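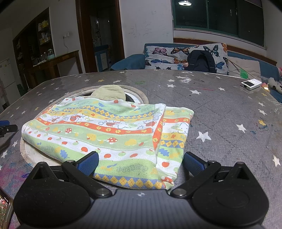 5 min read

September, getting on for ten at night

I have been meaning to write this up since the plums started dropping, and now it is dark by eight and I have run out of excuses, so I've made a pot of tea and cleared a corner for the notebook and I'm going to get it down before I forget which batch was which.

The allotment, then. It has been a strange old year for it. Everything came late and then everything came at once, and I have spent the last fortnight walking up the lane with empty bags and walking back down again with my arms pulled out of their sockets. The runner beans went over while I was away at my sister's (I did ask next door to pick them, and I think they did, once) and what was left had gone so leathery that I've let them hang for seed. They are lovely seeds, mind you, that purple and black speckle. I have a jam jar of them on the windowsill already and I can't stop putting my fingers in it.

The plums are what I really want to remember. The old tree at the far end of the plot, the one I was told was a Steinbach when I took the place on, though I've never met anyone else who has heard of a Steinbach, has hardly given me a bowlful in all the years I've had it. This year the branches were down on the grass. I propped two of them with clothes poles and still lost one in the wind, a great long tearing sound that I heard from the shed, and I was quite upset about it, more than I would have expected to be over a branch. I sawed the stump clean the next morning and told the tree I was sorry, out loud, and then noticed the man on the next plot was well within hearing. He was very decent and carried on hoeing.

So, jam. The first batch I made the way my mother did, which is to say by eye, and it set like a brick. You could have soled a boot with it. The second batch I weighed everything properly, and I'm writing the figures here so that I have them for next year: 618 grams of plums once the stones were out, 349 grams of sugar, the juice of a lemon and a splash of water to start them off. I know that's low on sugar, and it won't keep the way the brick will, so it's living in the fridge and we shall just have to be greedy. It's soft and sharp and a wonderful dark red, and I had it on toast for my breakfast and again, I'm afraid, for my lunch.
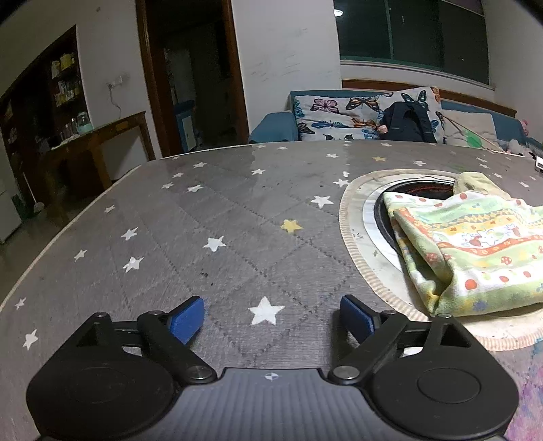 The third batch I haven't made up my mind about. I put a stick of cinnamon in, and then forgot to take it out, and then went up to find a pen for the labels and got talking on the landing telephone for the best part of half an hour. It caught a bit on the bottom. I scraped round the burnt part and potted the rest and it has a smoky taste that I quite like and that everyone else in the house has been very polite about. I've written "smoky" on the lids as if I had planned it.

I did try one of the Clastik lids this time, the stretchy ones from the hardware shop, and I can't say I got on with it. It popped off in the night with a noise that had me sitting bolt upright. Wax discs and cellophane for me from now on, and a rubber band, same as ever.

What else? I lifted the last of the potatoes, and there's some scab on them but nothing that won't peel off. The leeks are thin as pencils. I sowed a row of the Rurkano winter lettuce out of curiosity, only because the packet was in the bargain basket, and it's up already, tiny and very bright, and I've put a net over it because the pigeons have been sitting on the fence looking thoughtful. The dahlias are still going. I cut an armful this afternoon and found earwigs in the sink afterwards, so I suppose I ought to start shaking them before I come in (the dahlias, I mean, though the earwigs could do with it too).

My back is complaining tonight and my thumbs are stained brown from the plum skins, and I don't mind either of those things very much. I was thinking, walking home with the sun going down behind the water tower, that I nearly gave the plot up in the spring. I'd got as far as writing the letter. Then the rhubarb came through and I put the letter in a drawer, and I haven't looked for it since.

Tomorrow I must take a jar round next door, for the beans, and not the smoky one. And look up whether you can freeze plums whole, because there's another bag of them by the back door and I have no more sugar in the house.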